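**Mirnham, July 15, 2020.** Carna, the supplier of workplace storage and furniture, has published the second edition of its guidance on fitting out small offices and shared workrooms. The document replaces the edition issued last November and applies to rooms with a floor area of up to 45 square metres.

The revised text sets out working heights, shelf loading and clear floor space in a single table. Earlier readers had to refer to three separate annexes. Load figures are now given per shelf, in kilograms, with the load taken as evenly spread. Point loads are dealt with in section 4. 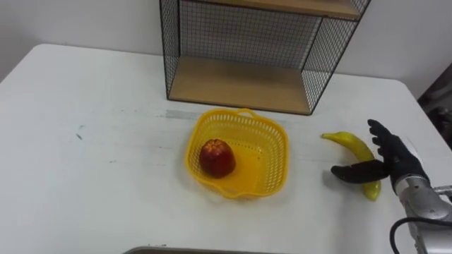
Desktop storage is covered for the first time. Open-fronted units should stand on a level surface, with the heaviest items on the lowest shelf. Baskets and trays kept in front of a unit should leave enough free depth for writing or keyboard use. The guidance gives minimum depths for both.

The recommendations draw on a survey carried out for Carna by the research firm Mindberg. It received 2,128 completed replies from a mailing of 4,000 forms to offices, colleges and workshops. Respondents were asked how often shelving was moved, which fixings were in use and whether load labels could still be read. The most frequent request was for clearer advice on furniture that is shared between shifts.
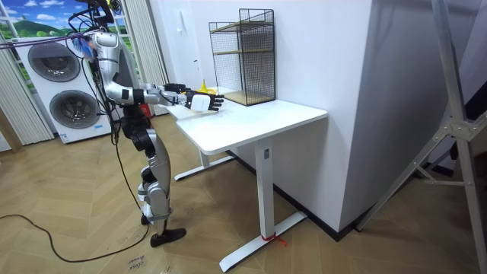
Section 6 deals with flooring. Wood block and other patterned wood floors should be checked for level at each foot of a table before it is loaded. Felt or rubber pads must be of equal thickness. Castors with hard treads are not advised on lacquered surfaces.

Height-adjustable desks have their own section, which lists 23 checks to be made at installation and once a year after that. These include cable slack at full height, clearance from the wall and the total weight of any storage placed on the top.
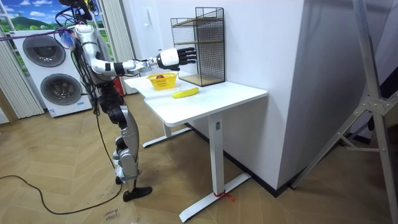 Storage weight must be counted towards the rated load of the desk, together with screens and other equipment. Where the rated load is not known, the desk should be left at a fixed height until the maker has supplied it.

A Spanish version, prepared by the translation firm Beltrán, will follow in November. The English edition is free of charge and can be requested in print or as a PDF from the Carna office in Mirnham. Holders of the first edition will be sent the new text automatically.

**Ends**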